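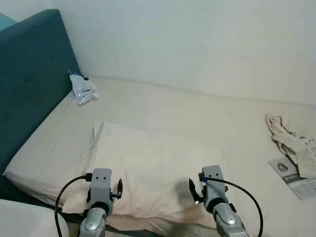

When should you wash a new sheet for the first time?
Before the first night. New cotton keeps some of the finish from the factory, and one warm wash takes most of it out.

Many readers in Ornley wrote to us after the last newsletter and asked about sheets that feel stiff or make small balls after a few months. We sell bedding in the Kurian Street shop for 11 years now, so we have seen most of these problems.

Please wash sheets separately from towels. The towel is rough and it rubs the cotton during the whole program. Fill the drum only to two thirds and use less powder than the box tells you. Fabric softener is not needed. It stays in the fibers, and after some time the sheet does not take up moisture so well.

About thread count we get the same question every week. A sheet of 600 is not always better than a sheet of 346. Very high numbers often come from thin threads twisted together, and such a sheet can feel heavy in summer. Touch the fabric first and read the number after.
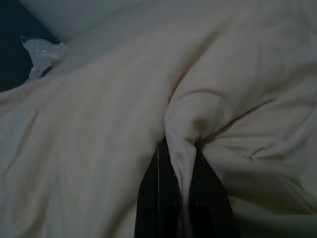 Cream fabric, with soft folds.

For drying, the line is best. If you use a dryer, choose low heat and take the sheet out when it is still a little damp. Then pull the corners straight by hand and fold it.

The Sivo fitted sheets are back in our shop in all sizes, also for deep mattresses. Members of the Gomico club get 20 percent off until the end of November. Bring your card, or tell us your member number at the desk. Old sheets in clean condition can be left in the box by the door, and we send them to the animal shelter.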